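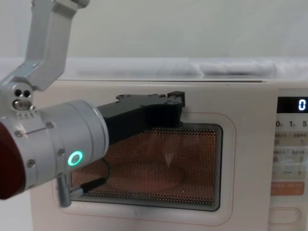

A cream-white countertop microwave oven.

Kirsty Lindsay cut her first feature, Stimwood, in a rented room in Kutville. It opened in September on one screen. "We sold 515 tickets the first week," she says. "I had hoped for 100."

Her next film, Wedell, is a family drama with songs. She wrote the script before she had a producer and has kept most of it.
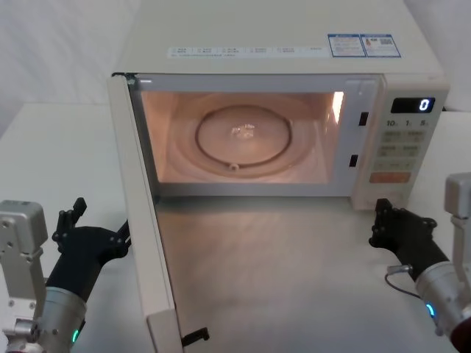
Sabbagh, asked about the songs, said there were too many in the first draft and that two had been dropped. Lindsay agrees. "One may come back," she says. Shooting starts in spring.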